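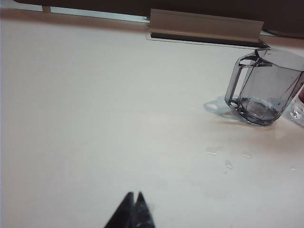 **Plastic pitcher on a white table: how do you pour without drops?**

**selma_io**

Hello to all. I have a small problem, but it makes me a little crazy every day. I keep a clear plastic pitcher on the white table and I fill our glasses from it. The table is matt, so after each pouring I see the small drops, and when they dry they leave a ring. Our water is very hard.

The pitcher is light and it has a pointed spout, so I thought it must pour well. It pours well when it is full. When only a little water remains at the bottom, the water runs back under the spout and falls beside the glass.

Do I pour wrong, or is it the pitcher? And how do I remove the old rings? I do not want to scratch the surface.

---

**boris.k**

It is the speed. Most people pour the last water too slowly because they are afraid of splashing. Slow water sticks to the plastic and goes around the lip. Tip it with decision, then bring it upright quickly. I have used plastic pitchers for many years and I think a spout is guilty much less often than the hand.

---

**Halima R.**

I do not agree with Boris. I had two pitchers from the same shop, one Bullus and one without a name, and I poured with the same hand. The Bullus dripped every time. Under its lip there was a soft, round edge. The other one had a sharp edge and the water broke away clean.

Selma, pass your finger under the spout. If you feel a small line of extra plastic, you can take it off with very fine sandpaper. I used 800, wet, for one minute. Wash it well after.

---

**boris.k**

Sandpaper on a thing you drink from? I would not do it. The rough place will collect lime and after a month it will drip more.

---

**Halima R.**

I did it in July and it does not collect anything. 800 is almost like paper. But everybody can decide for their own pitcher.

---

**bujar_ob**

For the rings: white vinegar and warm water, half and half, on a soft cloth. Leave the cloth on the ring for five minutes, wipe, then wipe again with clean water. Please do not use the powder for sinks. I used it on my table and now there is one shiny place that I see each morning with my coffee.

If the table has a gap or a slot at the back edge, dry there too. On mine the water went in and the board became fat along nearly 41 cm.

---

**selma_io**

Thank you, Bujar. I did not think about the back edge. I will keep the pitcher more to the front.

I felt under the spout and there is a line, but very thin. First I will try the method of Boris, because it costs nothing.

---

**b_todorova**

Why not put a tray? I have one in cork under the pitcher and the glasses, and I wash it when I remember. I stopped to think about spouts.

---

**boris.k**

A tray does not repair the pouring.

---

**b_todorova**

No, but it repairs the table, and the question was also about the table.

---

**selma_io**

I have tried for three days now. With fast pouring it is better when the pitcher is half full. With the last water it still drips, one or two drops. The vinegar removed the newer rings. One old ring is still there, more weak than before. Bujar, can I repeat it on the same day, or must I wait?

---

**bujar_ob**

You can repeat it, only rinse well between. On my table the old ones needed three times.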